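7.4 Perte de préhension et arrêt de sécurité pendant la dépose en casier

Applicable à : cellule Javus, bras de la série Saliba, logiciel Suvus
Révision du 21/02/2020 – rédaction : Yetunde Nwachukwu, relecture : Ifeanyi Ezeani

Bonne nouvelle pour commencer : le défaut E-195 est l'un des plus agréables à diagnostiquer de tout le système ! Il laisse des traces claires dans le journal, il se reproduit facilement et, une fois que l'on a compris son mécanisme, on le repère avant même que l'alarme ne se déclenche. Prenez le temps de lire la section en entier avant d'intervenir, vous en gagnerez beaucoup ensuite.

Ce que vous observez

Le bras descend vers le casier, la main se referme, puis le mouvement se fige. Le bandeau de la console passe à l'orange et affiche « E-195 – effort inattendu au poignet ». Dans certains cas la main reste à demi fermée, dans d'autres le coude continue quelques degrés avant l'arrêt. Les deux comportements relèvent du même défaut et se traitent de la même façon.

Causes relevées lors des essais

Yakubu Mohammed a repris un par un les 15 arrêts enregistrés sur la cellule de mise au point. Trois familles s'en dégagent :
– un film ou un sachet s'interpose entre les doigts et la pièce et fausse la mesure d'effort ;
– le casier a glissé sur la table depuis le dernier apprentissage ;
– le bras a été déplacé à la main, sous tension réduite, sans nouvelle prise d'origine.

ATTENTION – Tant que le bandeau est orange, les moteurs restent alimentés. Un bras immobile peut repartir. Ne passez jamais la main entre les doigts et le casier avant la fin de l'étape 3.

Procédure de remise en service

1. Appuyez sur l'arrêt d'urgence de la console. Le bandeau passe au rouge fixe.

2. Éloignez toute personne de la zone de travail, y compris celle qui suit le journal sur l'ordinateur. On a vite fait de s'appuyer sur la table pour mieux lire l'écran, et c'est le moment où l'on oublie le bras !

3. Attendez 10 secondes, puis vérifiez que la console indique « Puissance coupée ». Si la mention n'apparaît pas, débranchez l'armoire de commande et passez directement au paragraphe 7.6.

4. Soutenez l'avant-bras d'une main avant de desserrer le frein du coude. Le segment est plus lourd qu'il n'en a l'air et descend d'un coup.

5. Dégagez la main du casier en la remontant à la verticale. Ne tirez pas vers vous, les cloisons de carton n'aiment pas du tout les efforts latéraux.

6. Inspectez les doigts et le poignet. Retirez tout film desserré, puis contrôlez les vis visibles au niveau des articulations. Une vis qui tourne à la main doit être resserrée au couple indiqué en 9.2.

7. Regardez le sol sous le bras et le long du ruban jaune. Dégagez les câbles qui traversent la trajectoire et ramassez ce qui traîne. 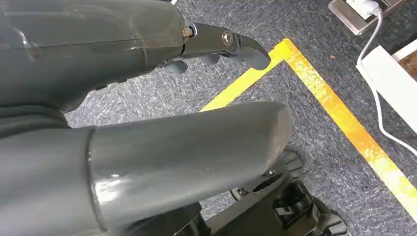
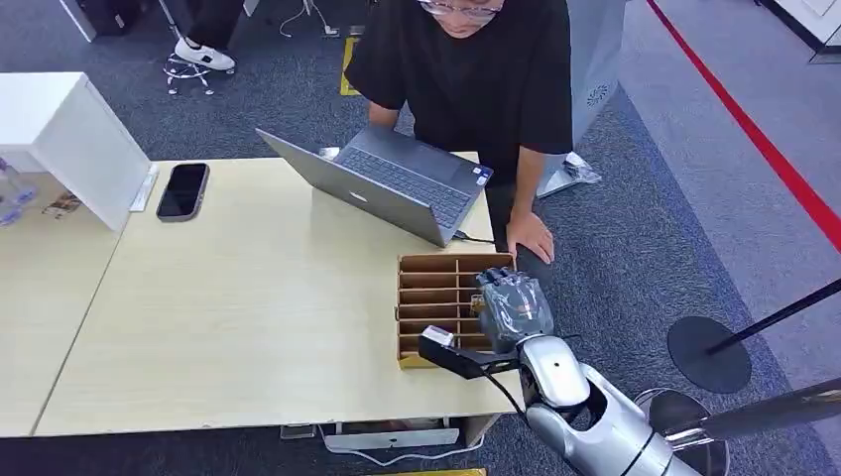
Figures 7-3 et 7-4. Cellule de mise au point : segments du bras au-dessus du sol balisé de jaune (première vue) ; main au-dessus du casier en carton (seconde vue).

8. Replacez le casier contre ses repères. S'il n'y a pas de repères sur votre table, posez-en maintenant, deux morceaux d'adhésif suffisent.

9. Relâchez l'arrêt d'urgence, puis choisissez « Origine » dans le menu Suvus. Le bras effectue un aller lent sur chaque axe. Gardez le doigt près de l'arrêt d'urgence pendant tout le mouvement.

10. Lancez un cycle à vide, sans pièce, à vitesse réduite. Si la main descend bien au centre de l'alvéole, passez à un cycle avec pièce. Sinon, reprenez l'apprentissage du casier (paragraphe 5.3).

11. Enregistrez le journal sous le nom de la cellule et envoyez-le à l'équipe Plalach. Nous lisons vraiment tous les journaux, et avec plaisir.

Remarque sur les films et les housses

Un film plastique sur la main est admis pendant la mise au point, à condition d'être tendu et de ne pas dépasser des bouts de doigts. Dès qu'il se froisse, il peut accrocher une cloison, et le capteur d'effort interprète cette traction comme une collision. Zainab Iyamu a obtenu de très bons résultats en refaisant la pose du film au début de chaque série : moins d'une minute de travail, et une mesure bien plus stable. Essayez, la différence sur la courbe d'effort est spectaculaire.

Lire le journal

Ouvrez le fichier dans Suvus et cherchez la ligne E-195. La colonne « Forme » vous oriente tout de suite :

Montée lente, puis plateau : film ou sachet accroché.
Pic bref et isolé : contact avec une cloison, casier déplacé.
Valeur décalée dès le départ du cycle : prise d'origine manquante.

La mémoire conserve les 2 000 dernières mesures. Au-delà, les plus anciennes sont effacées, pensez donc à enregistrer avant de relancer une série complète.

Si le défaut revient

Un E-195 isolé n'a rien d'inquiétant. S'il se répète au cours de la même série, arrêtez la production et comparez les courbes entre elles. Des pics toujours placés au même endroit du cycle désignent une alvéole précise : remplacez le casier. Des pics dispersés font plutôt penser au câble du poignet – suivez-le du support jusqu'à l'avant-bras et vérifiez qu'il garde une boucle souple quand la main tourne.

ATTENTION – N'augmentez pas le seuil d'effort pour faire disparaître l'alarme. Le seuil protège d'abord les personnes qui travaillent à portée du bras. Toute modification demande l'accord écrit de Binta Etim et une nouvelle validation de la cellule.

Pour un défaut E-196 (température du poignet), voir 7.5.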